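Pluma dock FAQ

I've been using the Pluma dock with my laptop for 4 months now, and since I wrote my first post on it I've had a steady trickle of emails asking the same things. So I've gathered the answers on one page!

Is it really magnetic?
Yes. The cable ends in a small puck that snaps onto a stubby tip you leave in the laptop's port. Give it a good tug and it comes away. It holds well enough for normal desk use, though if you balance your laptop on your knees (I do, on the sofa) it can drop off when you shift about.

What did you pay?
£189 with the short cable. The longer one cost more when I looked, and I didn't think it was worth it.

Will it charge a big laptop?
Mine is rated at 104 watts, which has been plenty for my machine even when I'm exporting video. If yours came with a chunkier charger than that, it will probably still charge, just slowly when you're working it hard.

Can I run two screens?
I run two Leinonen monitors from it and they both wake up nicely. The second one was stuck at a low refresh rate until I swapped the cable, so try that first before you send anything back.

Do I need the Clivora app?
No, the dock works without it. You only want Clivora for firmware updates and for turning off the front light - which I'd do straight away, as it's horribly bright at night. The update I installed in December was build 3542, and it cured the thing where my keyboard went missing after sleep. If you're on an older build and have the same trouble, update before you do anything else.

Does it get hot?
Warm, yes. I keep mine standing on its side with a bit of space round it and it's been fine.

What do you put on your desk?
I get asked this a lot, oddly. I like a cloth, as it stops the dock sliding and saves the desk from scratches. Any cotton one will do, just keep it clear of the vents. 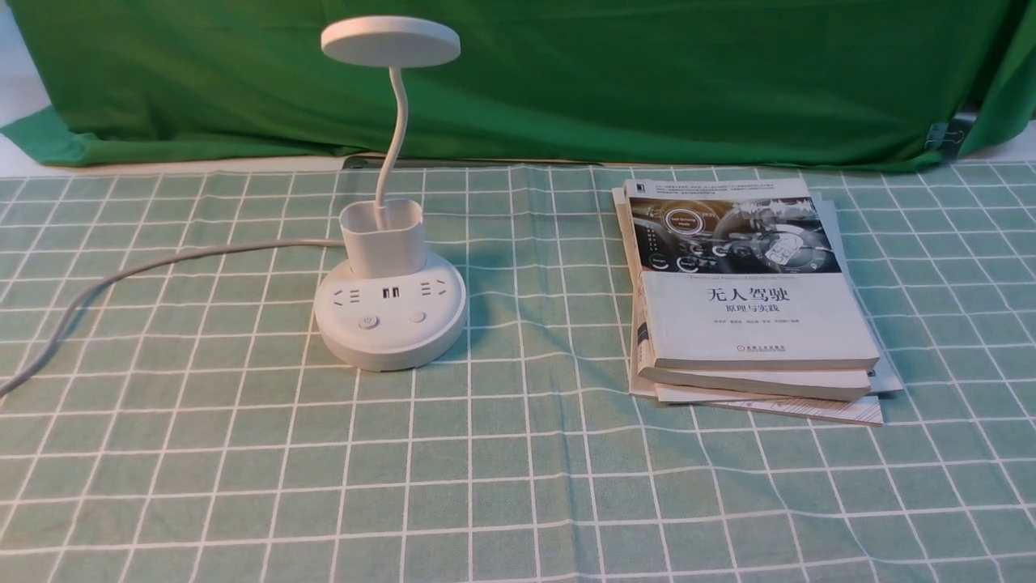
Mint-green cloth with a white grid, green backdrop behind.

Is the Flaltia one any good instead?
I had a Flaltia on loan for a bit. It's cheaper and the magnet is stronger, but it has no card reader and the cable is fixed, so if the cable goes you're buying a whole new dock. I went back to the Pluma.

Can I leave the tip in all the time?
I do. It sticks out a tiny bit, so check that it doesn't catch on your laptop sleeve. Spare tips are sold separately.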